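How to Fold Knit Tops So They Stay Folded

By Freya Goodall
Updated 11/17/25

Knits are harder to fold than woven shirts. They stretch when you pull them, they slide off the stack, and a ribbed one will hold a crease in the wrong place if you leave it balled up in the basket. The method below works for T-shirts, light sweaters and ribbed tops. Allow 15 minutes for a full basket.

What you need

A flat surface wider than the top is with its sleeves out. A bed works, but a table is better.
A drawer or shelf bin. I use the Tranum bin from Riltier, the low one.
A fabric comb if your knits pill.

Step 1. Sort first

Pull out everything knitted and set the rest aside. Put heavy sweaters in their own pile. They get folded the same way but should be stored at the bottom.

Step 2. Find the shoulders

A top that comes out of the basket in a bunch has to be opened before it can be folded. Pick it up anywhere and let it hang for a moment. Then feel along the fabric for a shoulder seam, hold that, and find the other one. Don't shake a ribbed knit hard. The weight of the fabric pulls the ribs out of line, and the hem ends up longer on one side. 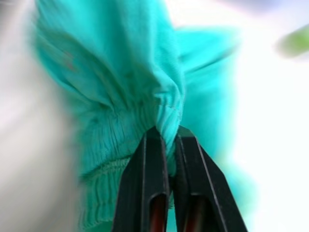 Once you have both shoulders, lay the top face down and smooth it from the neck to the hem with flat hands. Go with the ribs. If you push across them, the fabric widens and you will have to start over.

Step 3. Fold in the sides

Bring one side in to the middle of the back, then lay the sleeve straight down along the fold. Do the same on the other side. You should have a long rectangle with even edges. For short sleeves, just leave them where they fall.

Step 4. Fold up from the hem

Stop the first fold 2 inches below the neckline. Fold in half again. For a shallow drawer, fold in thirds instead.

Step 5. Stand it up

Set the folded top on its long edge. If it slumps, the folds are too loose. Open it, smooth it again and press down with your palm at each fold. Very thin knits won't stand alone and need something on either side of them.

Loose fibers and pills

A little fuzz on the surface is normal. Run the comb lightly in one direction while the top is lying flat, before you fold it. I have used the Penry comb since June and it hasn't snagged anything so far. Don't pull at single threads. Trim them with small scissors.

Storing

Keep knits off hangers, especially ribbed ones, and don't pack the bin so full that you have to tug to get one out.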